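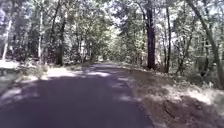
# The Bellau Path Sweeper

**From Gandska, for paved paths under trees**

If you look after a stretch of asphalt that runs through woods, you already know what falls on it. Leaves in the fall, of course, but also catkins and bud scales in spring, twigs after every breezy night, pine needles the whole year round, and the brown crumbly stuff that washes down off the shoulder whenever it rains hard. The Bellau is a walk-behind push sweeper made for exactly that mixture. It has no engine, no battery and no cord. You push it along at a comfortable stroll, the brushes turn with the wheels, and what was on the path ends up in the hopper behind them.

We have been making the Bellau in one form or another for a good while now, and the current model is the one we're happiest with. It sweeps a strip 30 inches wide, so a narrow path takes a trip out and a trip home, and you can be back at the house or the truck in time for coffee.

## Where it likes to work

Smooth asphalt is its favorite surface. Concrete is fine too, and so are tightly laid pavers. It will put up with old asphalt that has gone a bit pebbly, although the fine needles do like to sit down in the low spots and you may want a second pass there. What it doesn't care for is gravel. Please don't take it on gravel! The brushes will happily pick up the small stones and carry them into the hopper, and then you have a very heavy hopper and a path with less gravel on it than you started with.

Gentle bends are no trouble. The two drive wheels turn independently, so the Bellau will follow a long curve without dragging its inside wheel, and it will spin around on the spot when you reach the end. On slopes it behaves like a well-loaded wheelbarrow — it wants to go down a little faster than you do, and there is a hand brake on the right grip for that.

## Brushes

There are two sets, and they swap over without tools.

**The soft set** comes fitted. It's meant for dry leaves, dust, seed husks and pollen, and it is the one most people leave on from spring until the leaves really start coming down.

**The stiff set** is for needles, twigs and damp leaves that have been walked on. It is noisier, and it takes more of a push, but it lifts things the soft set only strokes. Miyuki Hirano, who designed both sets, tested the stiff bristles on a lane lined with pines behind our workshop and threw away a good many attempts before she got one that would flick a flat needle up off the asphalt instead of rolling it along. We think her patience paid off very nicely.

A small side brush on an arm reaches past the right wheel to work along the pavement edge. This is the part people write to us about. Where asphalt meets bare dirt and leaf litter, the edge slowly disappears: the litter creeps in, grass roots in the litter, and after a few seasons your path is a good deal narrower than it was when it was poured. The side brush pulls that fringe inward, into the track of the main brushes. You can set it high, so that it only brushes the top of the edge, or low, for a season's worth of creep. Lift it out of the way with the lever if you come to a spot where the shoulder stands higher than the pavement, or it will dig in and fling soil at your ankles.

## The hopper

The hopper holds 93 quarts, heaped, and it lifts straight up and out by a pair of handles set wide enough for gloved hands. We get asked why it isn't bigger. We did build a bigger one, and full of wet oak leaves it was a thing that one person shouldn't be lifting. So the hopper stayed as it is, and if your path runs through woods you have somewhere to tip it every few yards anyway. Well back from the edge, please, or the next wind will bring it all back to you.

The liner is canvas, unhooks at the corners, and can be hosed out and hung up to dry.

## In sun and shade

A path through trees dries in patches, and that's worth keeping in mind when you plan your sweep. The places where the sun comes through will be crisp and ready long before the shaded parts have given up the morning's dew, and if you start too early you'll find the Bellau gliding through one stretch and sulking through the next. Mid-afternoon is usually kindest. In August you can go whenever you like, though you will probably prefer the shade for your own sake.

Dappled light also makes it surprisingly hard to see a stick. A twig lying across the flecks simply vanishes until you are on top of it. The front guard on the Bellau will nudge most of these aside, and anything thicker than your thumb is best picked up by hand and tossed into the trees first. A stroll down the path before you start is time well spent (and pleasant, besides).

## Looking after it

There isn't much to do, which suits us and we hope will suit you.

- Knock the brushes clean after each outing. Needles wind themselves around the axle, and a table fork is the best tool we have found for getting them out.
- Hang the canvas liner up dry.
- Put a drop of oil on the wheel bearings at the start of the season and another when you put the sweeper away.
- Store it with the brushes raised. Bristles that spend a winter bent will stay bent.
- Check the side brush arm for play now and then. The wing nut wants to be snug and no more than that.

Brushes do wear. On ordinary smooth asphalt we'd expect the soft set to last you several years of weekend sweeping, and the stiff set a little less. The bristles have a colored band near the root, and when you can see the band without parting them, it's time to order.

## Specifications

| | |
|---|---|
| Sweeping width, main brushes | 30 inches |
| Hopper | 93 quarts, canvas liner |
| Drive | Ground-driven from both wheels |
| Brushes | Soft set fitted, stiff set included |
| Side brush | Right side, height adjustable, lifts by lever |
| Handle | Folding, adjusts for height |
| Brake | Hand brake, right grip |
| Frame | Painted steel |
| Guarantee | 2 years, parts and labor |

## What comes in the box

The sweeper arrives with the handle folded and the side brush arm packed separately. You'll also find the stiff brush set in its own bag, a small bottle of oil, a spare wing nut (they do get lost in leaf litter) and the printed booklet. Putting it together means unfolding the handle and attaching the arm, and the booklet has large, clear drawings for both.

## Extras

**Grerkum leaf fork.** A light, wide-tined fork for the litter that has built up along the shoulder. Use it ahead of the sweeper to loosen an edge that hasn't been touched in a long time. It has a long ash handle, so you can work from the pavement without stooping.

**Tsuchiya edge knife.** A half-moon blade on a straight shaft, for cutting back grass that has rooted over the asphalt. Once you've trimmed a clean edge, the side brush should be able to hold it there with regular sweeping.

**Second canvas liner.** Handy if you sweep damp leaves and don't want to wait for the first one to dry.

**Rain cover.** Goes over the whole machine with the handle folded.

## A few things customers ask

**Will it pick up wet leaves?**
Damp, yes, with the stiff set and a bit of effort. Truly soaked leaves plastered flat to the pavement, no. Give them a dry afternoon and try again.

**Is it all right around walkers and dogs?**
It is quiet enough that you can carry on a conversation while pushing it, and it stops when you stop. Some dogs are suspicious of the side brush.

**How long a path is sensible for a push sweeper?**
Babar Rana on our service desk looks after a wooded path of over 3,000 feet near his home and does it with a Bellau, in stages, with a thermos. If yours is much longer than that, or steep for most of its length, write to us first and tell us what you're dealing with. We would sooner talk it through with you than have you worn out by the first bend.

**Can I sweep snow with it?**
A dusting of dry powder, with the soft brushes, and empty the hopper right away. For anything deeper you'll want a shovel.

**Do you still carry parts for the older model?**
We do. Main brushes, wheels and liners are the same on both. The side brush is different, so please mention which model you have when you order, and if you aren't sure, look for the brake: the older one doesn't have it.

## Ordering

The Bellau ships assembled apart from the handle and arm, as described above. Brushes, liners and the small parts are kept in stock year-round, but the stiff sets go quickly once the leaves turn, so if yours are showing the band, late summer is a good time to put in your order. Questions about your particular path are always welcome — send us a note with the surface, the rough length and what kind of trees you have over it, and someone here will write back.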